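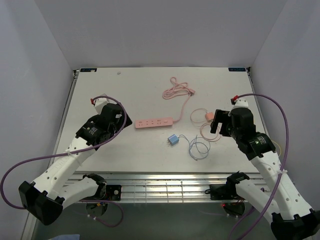 Fig. 2 – Pink power strip with the blue and peach chargers, before plugging in.

Section 3. Setting up the Kovau strip

1. Lay the strip flat on a hard surface, outlets up. No rugs, no bedding.
2. Find the switch at the end of the strip. Set to OFF.
3. Undo the cord coil all the way. Dont run the strip with the cord still bundled – it can overheat.
4. Same for the charger cables. Pull loops apart by hand, no yanking.
5. Plug the strip into the wall. Then the chargers, one at a time, prongs pushed fully in.
6. Switch ON.

Note: Check the wattage on each charger and add them up. Total for this strip must stay under 1,000 watts.

CAUTION: Indoor use only. Never plug one strip into another. No heaters, no hair dryers.

CAUTION: Warm plug or a buzzing sound – switch off, unplug at the wall, wait 15 minutes befor touching the outlets.

Storage: see Section 4.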